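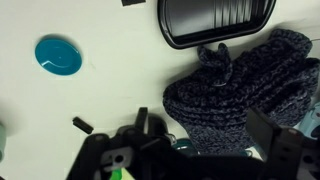 **Praktikum Roboterlernen · Begleitblatt 7 · Beispiele sammeln**

Liebe Gruppe, in der letzten Sitzung sind wir bei der Frage hängen geblieben, wann eine Vorführung eigentlich eine *gute* Vorführung ist, und weil die Zeit dann so plötzlich um war (meine Schuld, ich habe mich bei der Kalibrierung verplaudert), schreibe ich den Rest einfach auf.

Die Kamera am Handgelenk sieht wenig, das aber aus nächster Nähe. Ein flacher Deckel wie der blaugrüne liegt frei auf der hellen Fläche und ist leicht zu finden. Das gehäkelte Stück ist ein ganz anderer Fall: Es hat keine feste Form, und was darunter liegt, kann die Kamera nur erahnen. Bitte nehmt solche unbequemen Anordnungen ruhig auf! Wer immer nur schön getrennte Gegenstände vorlegt, bekommt am Ende ein Modell, das beim ersten Durcheinander ratlos stehen bleibt.
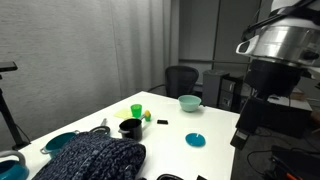

Pro Aufgabe hätte ich gern 25 Vorführungen, und zwar mit wechselnder Anordnung. Den Becher also mal vor die Schüssel, mal daneben, den Griff auch einmal nach hinten gedreht. Godfrey Massawe hat mit dem Datensatz »Koech« ausprobiert, was passiert, wenn man darauf verzichtet: Von 78 Durchgängen auf einem neu gedeckten Tisch gelangen nur 20. Das hat uns alle ein bisschen erschreckt.

Noch ein paar Dinge fürs Aufnehmen:

- Führt den Greifer gleichmäßig. Kleine Pausen sind völlig in Ordnung, hektisches Nachfassen lernt das Modell leider mit.
- Misslungene Griffe bitte **nicht löschen**, sondern mit `fehlgriff` kennzeichnen. Die brauchen wir im Kapitel über Korrekturen.
- Zu jeder Aufnahme gehört ein Satz in normaler Sprache, etwa »Stelle den grünen Becher in die Schüssel«.
- Vor dem Umräumen die Aufnahme beenden, sonst sind eure Hände drin.

Fragen zur Ablage beantwortet Mwajuma Minja, die auch das Skript dafür geschrieben hat. Zum Weiterlesen empfehle ich den zweiten Abschnitt im Wodstead-Reader, der ist kurz und wirklich nett geschrieben. Die Aufgaben dazu kommen im Januar.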